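Stunwood Flatpedal — Plattformpedale fürs Mountainbike
Marke: Ginting
Verkauf: Londum Radteile
Farben: Schwarz, Silber, Petrol
Preis pro Paar: 50 Euro
Stand: 15.2.23

Ich bin Khairul Tuhumury, ich betreue bei Londum alles, was sich am Rad dreht, und das Stunwood fahre ich selbst. Angefangen hat das im Oktober, als mir auf dem Nukgate-Trail (die Stelle mit den Wurzeln gleich nach der Holzbrücke, wer sie kennt, kennt sie) der Fuß vom alten Pedal gerutscht ist. Schienbein offen, Laune im Keller. Am Abend habe ich mir ein Musterpaar aus dem Regal geholt und seitdem nicht mehr zurückgetauscht!

Was ich am Stunwood mag, ist der Stand. Die Plattform ist leicht nach innen gewölbt, also zur Achse hin etwas flacher als an den Kanten, und der Schuh setzt sich da richtig rein. Pro Seite sitzen acht Pins im Rahmen, von der Rückseite her verschraubt. Reißt mal einer am Stein ab, bekommt man den Rest in aller Regel von hinten noch heraus. Ersatzpins liegen in der Packung, ein kleines Tütchen, das ich bitte nicht gleich wegzuwerfen empfehle (ich habe meins zweimal aus dem Altpapier gefischt).

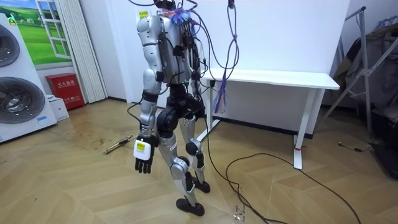
Humanoider Roboter in Silber und Schwarz

Zur Montage: Die Achse hat außen keine Schlüsselflächen, man braucht also einen Innensechskant mit 8 mm und kommt von der Innenseite der Kurbel dran. Das rechte Pedal hat Rechtsgewinde, das linke Linksgewinde, beide sind mit R und L auf der Achse markiert. Vorher ein bisschen Fett aufs Gewinde, die ersten Umdrehungen von Hand, und wenn es hakt, wieder raus und neu ansetzen. Ich habe schon genug Kurbeln mit vermurkstem Gewinde auf dem Tisch gehabt, das ist jedes Mal traurig und teuer.

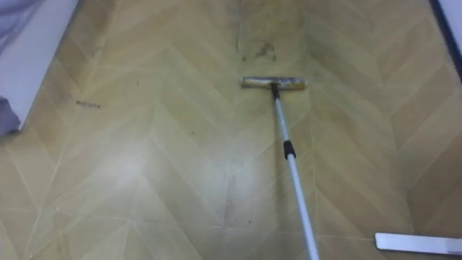 Passen die Pedale auch an Carbonkurbeln?
Carbonkurbeln mit üblichem Pedalgewinde sind in Ordnung, solange der Kurbelhersteller nichts anderes vorschreibt. Verlangt er Unterlegscheiben, gehören die mit drauf. Wir legen zwei Stück bei.

Gelagert ist das Stunwood innen auf einer Gleitbuchse und außen auf einem gedichteten Kugellager. Frisch aus der Packung dreht es ziemlich zäh, und da rufen immer wieder Leute an und denken, es sei kaputt. Ist es nicht! Das sind die Dichtungen, nach ein paar Ausfahrten läuft es freier. Schneller drehen als nötig muss ein Flatpedal sowieso nicht, es soll ja unter dem Fuß bleiben, wenn man ihn im Sprung kurz anhebt — sonst sucht man im ungünstigsten Moment nach der Plattform.
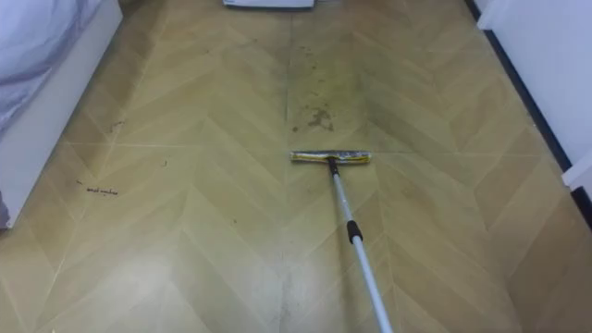
Schlamm macht dem Stunwood wenig aus, trocknen lassen sollte man ihn zwischen den Pins trotzdem nicht, der wird sonst hart wie Beton. Ich gehe mit einer alten Zahnbürste und lauwarmem Wasser ran, kein Hochdruckreiniger, der drückt das Wasser an den Dichtungen vorbei. Wer das Rad dafür in die Wohnung holt, legt am besten einen Karton drunter, denn was dabei runterbröselt, verteilt sich überall. Für den Rest reicht so ein Flachmopp mit Teleskopstiel wie der auf dem Bild, gerade auf einem Boden in Holzoptik. Und die Pins bitte vom Boden fernhalten, die machen Kratzer, da hilft dann auch kein Wischen mehr.

Bei den Schuhen würde ich zu einer weichen, eher flachen Sohle greifen. Mit harten Wanderschuhen stehen die Pins nur oben drauf und beißen sich nicht fest. Wem der Grip zu stark ist (gibt es, gerade am Anfang, wenn man den Fuß noch oft umsetzt), der dreht die beiden mittleren Pins pro Seite raus und fährt mit 6 weiter. So ist meine Schwester unterwegs und sehr zufrieden.
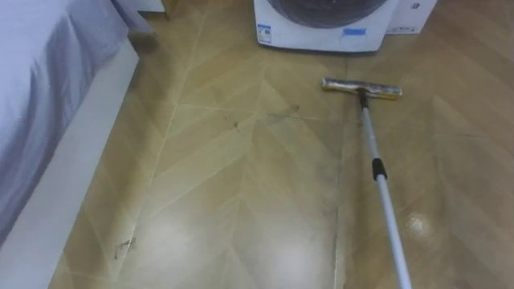
Wie lange habe ich Garantie auf Achse und Lager?
Zwei Jahre ab Kaufdatum, der Kassenbon oder die Rechnung per Mail genügt uns. Verbogene Pins und Kratzer am Rahmen zählen als normaler Verschleiß.

Lieferumfang: ein Paar Pedale, Ersatzpins, zwei Unterlegscheiben, Kurzanleitung. Der Innensechskant ist nicht dabei, liegt bei uns im Laden aber direkt daneben. Petrol ist gerade knapp, Schwarz und Silber sind auf Lager.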